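About Lalcombe Science School

Lalcombe started with two teachers, a borrowed church hall and a box of magnets. Felista Rugemalira and Wycliffe Kirui wanted a place where kids could take their time over a question, and we still run on that idea today – with a lot more magnets!

We teach students from seventh grade up. Mornings are for math, reading and writing. Afternoons belong to projects, and they go all over the place: creek surveys, bread baking, bridge building, a weather log that Lilian Nyamweya's class has kept going through three different roofs. Every October the whole school camps out for two nights to look at the stars (bring socks, it gets cold).

Families are a big part of life here. Drop in on a Friday afternoon and you'll find students explaining their work to anyone who will listen, grandparents and little brothers included. 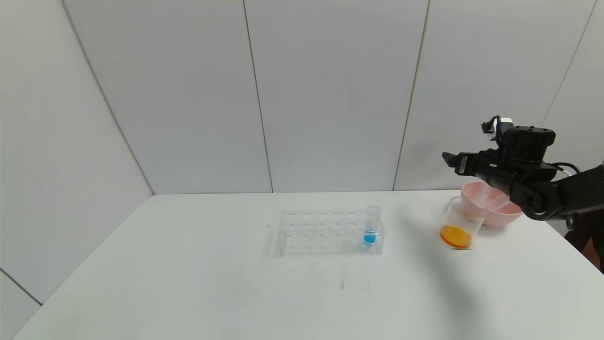 Blue liquid in a test tube, with a clear rack to hold it.

Want to visit? Derek Lightfoot in the front office loves showing people around, and he'll happily answer questions about buses, lunches and enrollment.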